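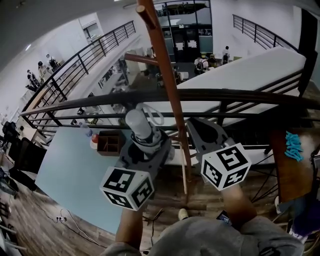

4.2 Furniture on the upper level

We came to the Sumetti building expecting to write mostly about its stairs, and it was only after a few visits that the small furniture upstairs began to take up so much of our notebooks. Of the 67 people who filled in our questionnaire, 12 mentioned the coat rack without being asked (one of them at great length, for which we remain grateful), and most of those thought of it as a place to meet as much as a place to leave a jacket. 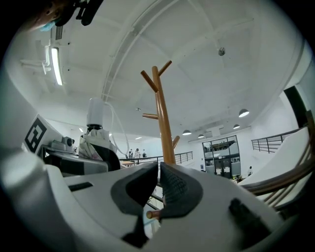
Figure 3. The wooden coat rack, with its angled hooks, beneath the high white ceiling.

A tall, slender thing like this is easy to find in a big room, and that seems to matter a good deal to visitors who are there for the first time. Tables work rather differently. In the earlier Skosar survey they were treated simply as surfaces, but our respondents spoke of them kindly, as somewhere to pause and put things down before going on. 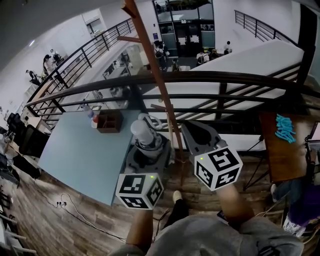
Figure 4. Light blue table with a compartment box and a bottle, near the railing on the upper level.

The railing, too, came up again and again in the longer interviews, each of which lasted 15 minutes or more. People told us they like to lean there and look for a friend below, and several had a favourite spot which they were quite ready to defend.
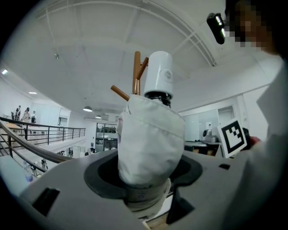
We would therefore be a little cautious about moving any one of these pieces on its own, and we return to the question in Section 5, where the Retamal floor plans are compared with ours.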